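The Thirty-Day Bedroom, and Why I'm Not Sold

Filed under: Home and Health, February issue

Several of you have written in asking whether the Drimell plan is worth paying for. If you have missed the flyers, Drimell is the sleep program that has been doing the rounds in Wosier since the holidays. You sign up, you get a workbook and a string of morning emails, and over 30 days you turn your bedroom into what the workbook calls a rest-only space. At the end you are supposed to sleep better. The free talk at the Sandberg library was full, I'm told, and people came home and started hauling things out to the garage.

I borrowed a copy of the workbook from a neighbor and read it cover to cover over two evenings, in bed, which the workbook says not to do.

What it claims

The main idea is simple enough. Your brain links places with what you do in them. If you eat, work, fold laundry and argue with your sister on the phone in the bedroom, your brain stops thinking of it as a place to sleep. So you strip the room of everything that isn't for sleeping, and the link comes back.

There is something to this. Doctors who treat insomnia have long told patients to keep the bed for sleeping and to get up if they're lying there wide awake. That is old advice and you can get it for nothing. Ask at your next checkup.

Drimell takes this advice about what you do in bed and turns it into advice about what you own. Those are two different things. A doctor might tell you to get up and sit in a chair when you can't sleep. I have never heard of one telling you to get rid of the chair. In week two of the workbook the chair goes. So does the bookcase, the sewing table and "any framed picture with more than one face in it." I read that line three times looking for a reason and there isn't one.

The testimonials

The back of the workbook has pages of happy customers. One woman fell asleep within minutes for the first time since high school. A man gave up coffee, lost weight and got along better with his boss. All of them put it down to the bedroom.

I'd like to know what else they changed. The plan also has you going to bed at the same hour every night, cutting out drinks after dinner and leaving your phone in the kitchen. If a person does all of that for a month and sleeps better, I don't see how you would ever know that moving the bookcase did it. My money is on the phone.

I'd also like to hear from the people who quit. The flyer says 2,000 households have "started the journey." It doesn't say how many got to the other end of it, and I wrote to ask. The reply thanked me for my interest in better rest and offered me a discount.

What it costs

The workbook is the cheap part. By the second week you are being pointed to the shop, where there are linen storage bins, a lamp with an amber bulb, and a weighted blanket made by Zarnano. The blanket gets a whole chapter to itself. I have nothing against weighted blankets. My cousin has one and swears by it, and her dog likes it too. But a plan that begins by telling you that you own too much, and then sells you a blanket, a lamp and bins to put the rest in, has some explaining to do.

Look at the fine print before you order as well. The morning emails are free for the length of the plan, and after that you are moved over to "Drimell Evenings" unless you cancel. The cancel link was at the bottom of the final email, under the signature, in gray. If you have already signed up, put a note on the fridge.

One reader's month

Frøydis Dahlgren, who many of you know from the seed swap, did the full course and was good enough to let me pester her about it. She is a careful person and kept a sleep diary the whole way through, starting a week before she touched the room.

Her sleep got better in the first few days. Then it stayed about the same. The early stretch was when she moved the phone out and set a bedtime. The furniture came later, and when she went back through the diary she could find no change at all in the nights after it went. What she did find was that she missed having somewhere to sit while she put on her socks. The chair is back.

"I don't regret doing it," she told me. "I regret the lamp."

She also said the worst part was the tone. Every morning email assumed she had failed the day before. There was one headed "Be Truthful About Your Nightstand," and it bothered her all the way to work. I think that matters more than the people who write these things believe. Lying awake worrying about whether you are resting properly is a well-known way to keep lying awake.

The other side

I asked Halvard Björklund for the opposing view, as he gave the talk in Sandberg and is about as keen on the plan as anyone could be. He was friendly about it and didn't duck. His case goes like this: most people won't follow plain advice, however good it is, and a plan with a start date and a workbook gets them moving. If it takes hauling out a bookcase to make somebody take bedtime seriously, then the bookcase has done its job.

I'll give him half of that. A fixed start helps. I have quit things on a fixed date that I couldn't quit on a vague one. But you can pick a date off the calendar yourself, and the calendar doesn't sell blankets.

He also said that a messy room is a stressful room and that nobody could argue with it. Well, I'll argue with it. Some people are bothered by mess and some are not, and most couples I know have one of each. If the pile on the dresser makes your shoulders go up when you walk in, then by all means deal with the pile. If you've never once noticed it until a flyer told you to, I'd leave it alone and look at how late you are drinking tea.

And there's the matter of who has the space. A rest-only bedroom supposes that there is another room for everything else. Plenty of people in Wosier rent one room. Students do, and so do a good many older folks who have moved in with family. For them the bedroom is the office and the dining room and the place where the laundry gets sorted, and snacks get eaten there too, for want of anywhere better. The workbook deals with this in one paragraph. It suggests a folding screen. The screen is in the shop.

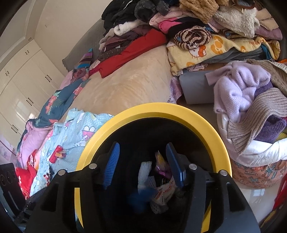
What I'd try first

Before you spend a dime, try the dull version for the same length of time. Get up at the same hour every day, weekends included. That one is harder than going to bed on time and, from what I've read and from my own trial, does more. Charge the phone in another room, and if you use it as an alarm, buy a cheap clock. Stop the tea and coffee after lunch. If you are awake and cross about it, get up and do something boring in low light until you feel sleepy, then go back.

Keep notes, as Frøydis did, and keep them from before you start. A line a night is plenty: when you turned off the light, when you got up, how you felt at noon. Change one thing at a time if you can stand to. It's slow, and it makes for a poor testimonial, but you'll know what worked.

If you sleep in the same room where you live, you can still give the bed itself a rule. Clear it before supper, say, so you aren't doing it at midnight with your eyes half shut. I wouldn't bother with the screen.

And if you've slept badly for months, or you snore and wake up worn out, or your legs won't keep still, please skip the workbooks altogether and see a doctor. Some of the causes are medical and can be treated. It bothers me that I had to get to page 5 of the Drimell fine print to find that said anywhere, and that it was said in one sentence, after the returns policy.

Questions that came in

A couple of you asked about the amber bulb. Dimmer light in the evening seems sensible and I do it myself, with the lamp I already had and a bulb from the hardware store. I couldn't tell you that the color made any difference.

Somebody wanted to know if plants have to go. The workbook says yes, on the grounds that they are "living tasks." I have a fern on my windowsill that has asked very little of me over the years. It's staying.

Somebody else asked whether the refund is real. Frøydis tried to return the lamp and was told it had to be in unopened packaging, which would make it hard to know whether you liked the lamp. If any reader has had money back, write and tell me and I'll print it next month.

Halvard has asked me to mention that he is giving the talk again in Sandberg in the spring. It's free and there are cookies. Go if you like, ask him how many people finished, and let me know what he says — I'd really like the number.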